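Keeping the grippers honest

Print this article
E-mail this article

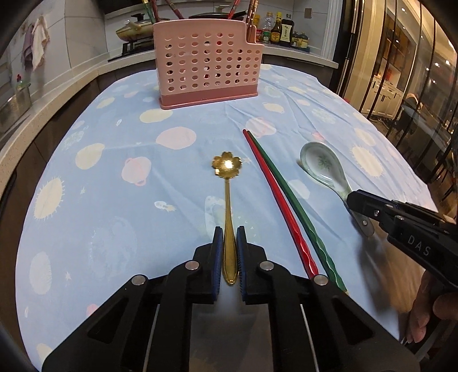
The first thing I learned about looking after a pair of hand-held grippers is that you will buy a lot of cotton buds. I had pictured something grander when I took on the Flelen kit in July. I'd imagined laptops, cables, perhaps a lab coat! What I got was a box of cotton buds, a small screwdriver, a roll of spare grip pads and a kitchen table.

The kit is simple enough to explain. You hold a gripper in your hand, you do an ordinary job with it, and a camera on the tool records what the fingers are up to. The recordings go off to Hustik, the project I work for, where they're used to teach a robot arm the same job. Ours is laying and clearing a table, so I spend my days among spoons and chopsticks, picking things up and putting them down again (my family think this is very funny).

All of which means the tool has to behave the same way every time. If one finger starts to lag behind the other, the recordings show it, and the arm will learn my sticky finger along with everything else.

So every session starts with the pads. They're dark blue, they line the inside of both fingers, and they pick up everything. Flour is bad, cooking oil is dreadful. I wipe each one with a barely damp cloth, let it dry, then pinch a strip of paper and tug. If the paper slides out without a fight, the pad comes off and a new one goes on. Fitting it straight is the fiddly bit. Set it a hair too low and a thin handle will roll towards the tip as you close, which you don't notice until you're holding a spoon by the very end and wondering why it's drooping.

Spoons are my favourite test, in fact. A slim metal handle lying flat on a cloth is a mean thing to ask a gripper to pick up, much meaner than a cup. You have to come down square with a finger on each side, close slowly, and feel for the moment both pads touch. When one touches first the spoon gets shoved sideways and the cloth rucks up with it. That nearly always means the fingers need centring again.

Next come the guide rods, two thin metal ones that the moving parts run along. That's what the cotton buds are for. I go round each rod, open and close the fingers 15 times, and go round again until the bud comes away clean. I don't oil them. I did once, early on, and the oil collected so much fluff from a tea towel that I lost an afternoon to it.

Then the screws. There are four round heads on the upper faces and they do work loose, very slowly, with all that squeezing. I tighten them in a diagonal order, a little at a time, the way you'd do a car wheel. Go mad on one corner and the whole body pulls slightly out of true, and you're back to shoving spoons.

The calibration is done in a little program called Pap, which asks you to close the fingers fully, open them fully, and hold still while it thinks. It's a patient sort of program. I wish it would beep when it's finished! I check that the gap it reports when closed is the same as last time, write it in my notebook, and carry on. My left gripper drifts more than my right and I have never found out why. Endell, the workshop that does our proper repairs, had it for a week and sent it back with a new hinge and a very polite note, and it still drifts.

They like to see each tool after 2,000 grasps. Mine was on 1,444 when I last looked, so the parcel tape can stay in the drawer a bit longer. Meanwhile I'm trying a softer pad on one finger only, to see if it copes better with china, and so far I'd say it's better on bowls and worse on chopsticks.

Print this article
E-mail this article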